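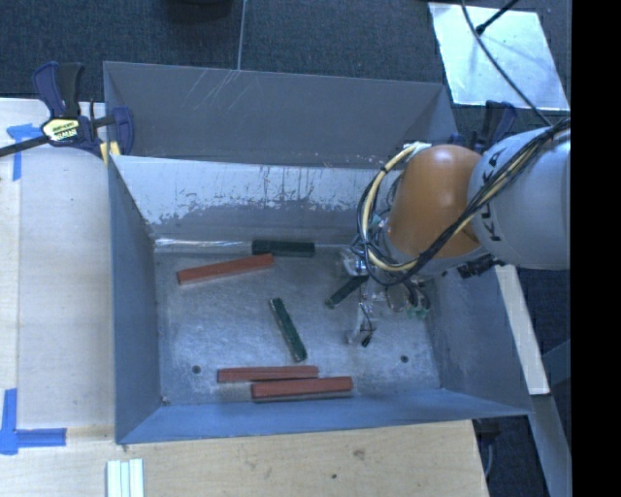 灰色の箱と、赤と緑のブロック。

7月の日記。夜、麦茶を飲みながら。

今日は朝からずっとビザの書類と格闘していた。秋にメレディス(Meredith)へ行くことにしたのはいいんだけど、入国の手続きが去年リンドン(Lindon)に行ったときとまるで違う! あのときは空港で紙を一枚書いて、はんこを押してもらって終わりだったのに、今度は出発前にオンラインで申請して、許可のメールを印刷して持って来いという。印刷って。うちのプリンター、春からインクが出ないんですけど。

で、申請サイト。写真のサイズで三回はじかれた。背景は白、影はだめ、前髪が眉にかかってもだめ。洗面所の白い壁の前に立って、前髪をピンで留めて撮り直したら、なんだか指名手配みたいな顔になってしまった。でも通った。通ったからもういい。この顔でむこうに入ります。

困ったのは「過去に滞在した国をすべて記入」の欄。学生のころの乗り継ぎまで入れるのかどうか、説明を読んでもさっぱりわからない。それでウルミラさん(Urmila Bansal。リンドンの宿で同室だった人)にメッセージを送ってみたら、ものの数分で返事が来た。空港の外に出ていないなら書かなくていい、自分もそうした、とのこと。ありがたや。ついでに向こうの近況も聞いて、気づいたら申請画面が時間切れで消えていた。全部やり直し。ああ。

申請料は2000円。思ったより安いと喜んでいたら、カードの明細では2393円になっていた。手数料やら何やらで増えるらしい。ケチな話だけど、この393円がじわじわくる。コンビニでアイスが買えたのになあ。

保険はLitiseoにした。Nokardのほうが少し安かったものの、体調不良で出発できなかったときの補償が別料金で、結局つけたら同じくらいになる。母は「保険なんて使ったことない」と言うけど、去年おなかを壊して二日寝込んだ身としては、つけないと落ち着かない。約款も一応読んだ。半分くらいで目がすべって、あとはお茶を入れに立ってしまったけど、出発の7日前までなら日程変更は無料、というところだけは赤ペンで手帳に写した。

あと荷物。機内に持ち込める液体は一つ100ミリまでなので、愛用の化粧水は小さい容器に移さないといけない。去年の容器がどこかにあるはずで、引き出しを全部開けたのに出てこなかった。代わりにリンドンのバスの切符が出てきて、しばらく眺めてしまった。あの坂の上のパン屋、まだやっているかな。今回は寄れないけど、ウルミラさんに聞いてみよう。

許可のメールはまだ来ない。さっきから五回は受信箱を見ている。迷惑メールのほうも見た。来ていない。通常は数日かかると書いてあるんだから、今日来るわけがないのはわかっているんだけど、つい。

明日は図書館に本を返して、帰りに駅前で印刷できるところを探す。パスポートの残存期間ももう一回確認すること。前に見たときは大丈夫だったけど、前に見たのがいつだったか思い出せない。あと化粧水の容器。あとインク。

最近の日記
・スーツケースの車輪がまた鳴る
・リンドンの写真をやっと整理した
・梅干しを持って行けるか問題
・母と電話、長かった
・窓側か通路側か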